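Workshop notebook, Clillumville bench room
September, after lunch

Back on the mice. I still don't believe the sorting rule we were handed, which says any mouse that "feels fine" goes in the keep tray and the rest go to Punia for parts. Fine to whom? Two of us went through the same pile last time and ended up with different keep piles. I don't call that a test.

The Naveck order was for 40 pieces. The delivery slip says 40, the email says 80, and the sheet taped to the door says 2,572, which I take to be the stock number of something else altogether. I'm going by the slip until I hear otherwise. If the email was right then half the order is missing and I would like to know before anyone signs for it.

What I did today:

Wiped the contacts and the scroll slot on the first batch with a barely damp cloth. No spray. The spray we used in the spring left a film on the buttons and we spent longer getting that off than the dust would have taken.

Clicked each left button and each right button at an even pace, then scrolled a long page up and down twice. Skips get written on tape stuck to the underside. Please write the fault and not "bad". I found three with "bad" on them and had to start those again from nothing.

Cables last. Bend gently near the plug end and watch whether the pointer freezes. One froze, then didn't, then did. Marked "cable?" with the question mark, which is as far as I'll go.

On the 1,000 clicks idea. The note from the Durán side says a mouse that survives 1,000 clicks without a double is good for another year of office work. I would love to see where the year comes from. I did the 1,000 on one mouse, it passed, and my finger is sore. All I learned is that this mouse can be clicked 1,000 times. It says nothing on the wheel, which is what people complain to us about in the first place. My vote is to drop it, or at least stop writing "tested, one year" on the bag. Nobody here can stand behind that.

Also not convinced by the whitening paste. The before and after pair on the shelf is meant to show how well it works, but they are two different models and I think one was simply less yellow to begin with. If we want to know, mask half of one shell, treat the other half, and leave it on the window sill with a label. Cheap enough to try. Until then warm water and dish soap on the empty shell, dry overnight, put back together in the morning.

Floor sorting. I know the bench is the proper place, but the bench is full of keyboards and I'm not moving those again until they have somewhere to go. The floor coating is flaking and there is grit on it, so anything set down loose gets a wipe before it goes in with the rest. The white tray stays. I was against it at first because I thought it was too shallow and the mice would slide about, and so far I have no complaint worth writing down. The rim is thick enough to get a decent grip on.

One row, lengthwise, no stacking. Stacked mice press each other's buttons and the cables knot up, and then somebody pulls.

Color tells you nothing about condition, by the way. Somebody has been putting the black ones straight in the keep tray on the theory that they are newer. They look cleaner because they are black. Same test for all of them, please, and a pale mouse with scuffs gets the same chance as a glossy one.

Still open:

1. Slip or email, 40 or 80. Ask Naveck in writing.

2. Who decided on one year? If no answer, new wording for the bags: "buttons and wheel checked", nothing more.

3. Tray, one row, dark and light mixed in together. The gray-white one with the black wheel is still out on the floor by itself, and it looks dusty, so cloth first and then the full round of checks. 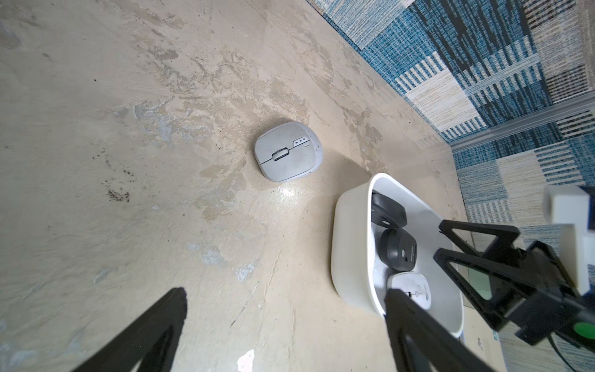 4. Half-and-half paste trial. Need masking tape, one yellowed shell and some patience. I expect no difference, but I'll write down whatever comes out.

5. Find a home for the keyboards.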